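Rilcombe Grammar Circle
Notes from our meeting, 3/9/23

I'm doing the minutes again, so please put up with my ramblings. Nine of us came, and Savvas Panagiotou sent his apologies along with a long email on commas, which I've saved for November.

1. Last time's notes
Agreed, with one correction. I'd written "less people" in item 4 and I got the ribbing I deserved. It now says "fewer".

2. The relative clauses handout
This took up most of the evening. Aliki Fragkou had drafted a page on "who", "which" and "that" for the Grakville evening class, and we went through it line by line. I liked it a lot! My one grumble was that the bit on leaving out the pronoun ("the book I read") came before learners had met object clauses at all, so Aliki will move it to page two. We couldn't agree on "whom". I'd keep it in a small box at the bottom — two people would drop it altogether — and we voted five to four for the box.

3. Practice sentences
We have 114 in the folder now. Numbers 28 and 29 are the same sentence with a different verb, so I'm cutting 29. Somebody asked for more with places in them ("the town where she grew up"), and I said I'd write a few before we next meet. The orange bowl can go in too: "the bowl that is on the table" next to "the bowl, which is orange, is on the table". It's a nice short pair for showing what the commas do. 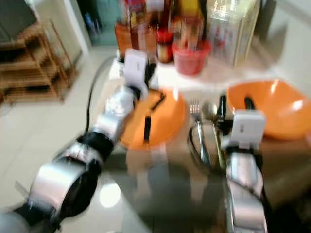
4. Books
Diltero have put their prices up, so we'll stay with the old Echevarría workbook for another year. I've got the spare answer key at home if anyone's missing theirs.

5. Next meeting
November, same room. Aliki to bring the new page two, me to bring the place sentences and Savvas's commas.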